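Working Rules for Recording Manipulation Tasks at a Small Bench
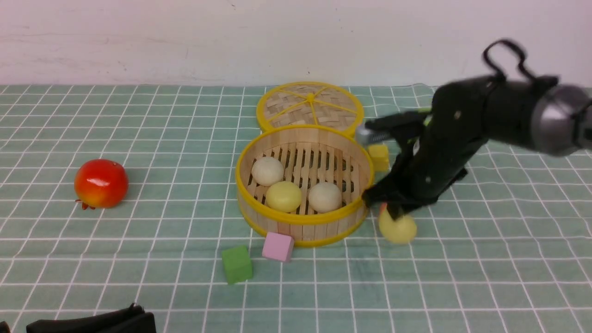 The tabletop arm at the steamer basket, gripper on the yellow ball.

The following rules govern the recording of manipulation tasks on the bench at Hestance. They were first written as a page of notes for my own use and were revised in September, after Hsin-yi Lo asked for a version that a new operator could follow without supervision. I publish them in full, as several readers have written to ask how a small group may keep its recordings consistent without adopting a large body of formal procedure.

They do not replace a risk assessment, the manual of the arm, or any standard that applies to the premises. Where a rule given here conflicts with one of those, the other document prevails.

1. Before the session

The operator shall read the task sheet in full before power is applied to the arm. A task sheet states the objects permitted on the table, the action required, the condition under which the attempt is judged complete, and the condition under which it must be abandoned. A sheet that omits any of these is returned to its author.

The emergency stop is tested at the start of each session and again after any break in which the operator has left the room. The test is entered in the log with the time of day and the operator's initials. An entry such as "as before" is not accepted.

The cloth is laid flat and fixed at the edges. We use a gridded cloth, and the lines should run square to the back edge of the table. Sadao Kobori has argued that a plain cloth would serve the later users of the recordings better, and his objection is kept on file. For the present the grid remains, as it allows an operator to see at once whether the cloth has crept during the morning.

2. Objects

Each object is entered in the register before its first use. The register at present holds 212 entries. An entry gives the name of the object, its principal colours, its largest dimension, and any restriction on grip force. Names are to be plain. "Steamer basket" is a good name; "container 4" is a poor one, and has caused more than one afternoon of correction.

Objects that are not part of the required action may be left on the table, and on most sheets they should be. Cubes and a piece of fruit beside a steamer basket give the recording a setting closer to ordinary use. The sheet must nevertheless state which objects are to be handled and which are to be left alone. If an object of the second kind is displaced, the attempt is marked accordingly, even where the required action has been carried out correctly.

Particular care is needed where two objects resemble one another. A pale yellow ball and a pale yellow bun of much the same size are easily confused in a written log. Operators shall therefore use the register name on every occasion, and shall not write "the yellow one".

Lids are treated as separate objects. If a lid is to lean against its basket, the sheet says so, and the operator checks before each attempt that it stands securely.

3. Conduct of the attempt

No person may reach into the working area while the arm is enabled. This holds when the arm is stationary, and it holds when the operator is certain that no command is pending. An object that has fallen or rolled is left where it lies until the arm has been disabled.

The cable is inspected through the full range of the planned movement at reduced speed. It must have enough slack to loop freely and must not be able to catch on a joint or on anything standing upright on the table. The Brornov checklist, on which ours was first based, treats the cable as a matter for installation only. We consider this insufficient and inspect it at every session.

An operator may abandon an attempt at any moment and need give no explanation at the time. A reason is entered afterwards. Abandoned attempts are kept with the rest -- they are not deleted and they are not recorded over.

A session is limited to 29 attempts, followed by a break away from the bench. The limit was proposed by Hsin-yi Lo after a review of our logs, in which the quality of the written entries fell noticeably towards the end of long sessions. The limit applies to every operator, myself included.

4. Records

The log is completed on the same day. It states what the operator observed and does not state what the operator supposes the cause to have been; a separate column exists for opinion. Corrections are made by adding a dated line beneath the original entry, which must remain legible.

Every change to these rules requires the agreement of two people who work at the bench. The change is numbered, and the previous wording is retained. We have made nine changes so far. The largest concerned lids, and the smallest replaced "should" with "shall" in the paragraph on the emergency stop.

5. Matters outstanding

Two questions remain open. The first is whether soft food items ought to carry a date of first use in the register. Mak has adopted this practice for its own bench and reports no difficulty with it, but our register was not designed for the purpose and would need a new column. The second is the treatment of attempts in which the gripper touches an object, releases it and takes hold again. Disley counts these as a single attempt. We have counted them as one or as two at different times, and the earlier logs will have to be read again before a rule can be fixed.

Comments on either question are welcome below. Those who wish to copy the rules for their own bench may do so, provided that the section on the working area is carried over without alteration.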